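Folding a floppy towel so it stays folded

I've been meaning to write this one up ever since my sister-in-law Styliani watched me wrestle a stack of bath towels into her closet and laughed at me.

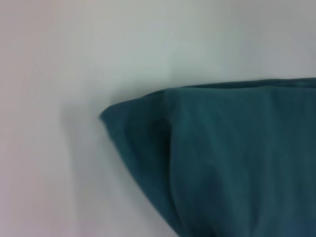
Anyway, start with a clear, flat spot. A bed works if you don't mind bending over (I do, my back is not what it was), so I use a table. Lay the cloth out and smooth it from the middle toward the edges with your palms. Don't tug the corners! Tugging stretches one side and then nothing lines up.

Fold it in half the long way and run your hand down the crease, pressing pretty hard. Soft fabric wants to puff right back up, so I go over it two times. Then fold in thirds: left end in, right end over the top. If a corner sticks out or bunches, open up that last fold and do it over. It takes five seconds and you'll be glad later.

Stack them with the rounded fold facing out and the loose ends at the back of the shelf. Mine are mostly old Tendton ones, which are thick, and I can't go higher than six before the pile leans.

For hand towels I skip the thirds and just roll them. Roll snug from the short end and tuck the pile in seam side down.

Washcloths I toss in a drawer. Life is short.

Updated 02/06/2001: fixed the part about thirds, I had left and right mixed up.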